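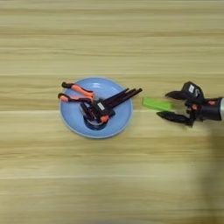 4. Preparing the Work Surface and the Hand Tools

Read this section completely before you open the bag with the fittings. The work described here takes more than 20 minutes if you do it for the first time.

4.1 What you need

- One bar clamp with trigger release
- One pair of pliers with insulated or plastic grips
- A plate or shallow dish with a raised rim
- A clean table, flat and stable
- A dry cloth

The plate is not delivered with the Trillerholm shelf kit. Any plate from the kitchen will do, but please do not use it for food afterwards.

4.2 Preparing the table

1. Remove everything from the table that you do not need for the assembly.
2. Wipe the surface with the dry cloth, in the direction of the grain. If the top is made of several boards, clean also along the seams, where small chips of metal like to stay.
3. Press with your hand on each corner. If the table moves, correct it now and not later.
4. Put the plate within reach of the hand you work with.

CAUTION: Do not lay the clamp directly on an oiled or waxed table. The bar has hard edges and it can leave marks which do not go out again.

4.3 Checking the clamp

1. Hold the clamp by the body and squeeze the release trigger. The jaw must slide on the bar without force.
2. Let go of the trigger and try to push the jaw back by hand. It must stay where it is.
3. Look at both pads. A pad which is missing or cracked must be replaced before use (spare part 253).
4. Put the clamp on the plate with the body inside the rim. The bar may reach over the side.

NOTE: If the jaw slips in step 2, clean the bar with the cloth and try one more time. If it slips again, do not use the clamp for section 5.

4.4 Checking the pliers

1. Open and close the pliers several times. The joint should move evenly, with no side play.
2. Look if the grips sit firmly on the handles. A loose grip turns in the hand when you pull.
3. Wipe the jaws. Oil on the jaws goes onto the fittings and later onto the wood.
4. Lay the pliers on the plate, with the handles pointing out, so you can take them without touching the jaws.

CAUTION: Keep your fingers away from the joint when closing the pliers. Children should not play with either tool, also not when the work is paused.

4.5 During the work

Return each tool to the plate when you put it down. Screws and washers go in a separate cup - under the clamp they are easily lost. When you stop for the day, open the clamp a little so there is no pressure on the pads.

For the Mosquera shelf the same steps are valid, but you will need two clamps. See page 53 for the positions.

Continue with section 5, Joining the Side Panels.

Text revised 12/5/23, N. Quintero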